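About Lornora

Lornora is a contract repair and test shop for industrial control electronics. We work at board level on drives, weighing indicators, dosing controllers, lighting ballasts and the small power supplies that sit inside them. Most of what arrives here is out of production, and a fair share of it comes without a schematic.

The company was started by Anouk Kramer and Arash Esfahani, who had both worked in the service department of De Smet, a maker of packaging lines. When De Smet closed that department they bought the test benches and the parts stock and moved them to the present building on Dalska Road. Anouk runs the bench side. Arash handles incoming inspection, quoting and obsolete parts.

We have 14 employees. Ten hold soldering certification at the level we require for customer work, and the rest are in receiving, purchasing and shipping.

How a job moves through the shop

A unit is logged on arrival, photographed and given a job number. Incoming inspection covers physical damage, corrosion, earlier repair work and missing parts. The board is then cleaned, dried at low temperature and tested unpowered before any supply is connected. We send a written quote after this stage. Work does not begin until the quote is accepted in writing.

Electrolytic capacitors past their rated service life are replaced as a matter of course. Other parts are replaced only when they measure out of tolerance or when the failure record for that board type supports it. Our record currently covers 550 board types. It lists part positions, measured values from known good units and the faults found on each job.

After repair, boards are tested under load. Drives and power supplies run for 40 hours, and a unit that trips during the run goes back to the start of the test. Final readings are printed and packed with the unit.

Parts and documentation

Replacement parts come from franchised distributors where they are still made. Where they are not, we buy from brokers and test samples from every lot, including decapping when the markings look doubtful. Lots that fail are destroyed - we do not return them to the market.

Job records are kept in Duta, our in-house database, and can be released to the customer on request. Drawings that we trace from a customer's board belong to that customer and are not used for anyone else without permission.

What we do not take

We do not repair medical devices, aircraft equipment or anything with a sealed safety relay. Boards with burned inner layers are normally returned unrepaired, with the inspection fee only.

Receiving is open until 4 p.m., Thursday until noon. The shop closes for calibration during the first week of September.
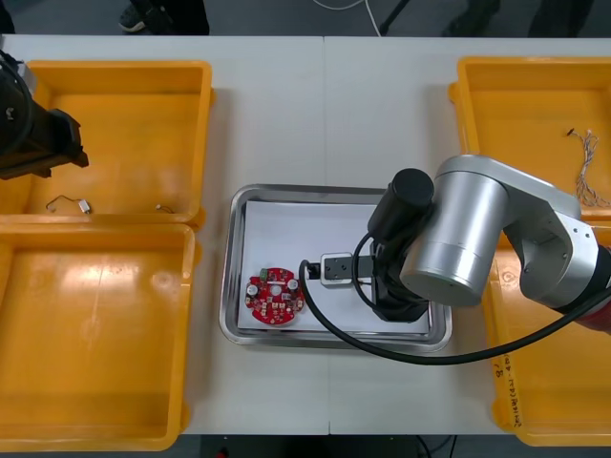

Can you repair a board if we have no schematic for it?
In most cases we can, provided the part markings are legible. A second working board of the same type shortens the job, and we return it with its own set of readings.

Lornora Electronics Repair | Dalska Road | Contact | Terms of service | © Lornora. All rights reserved. | Back to top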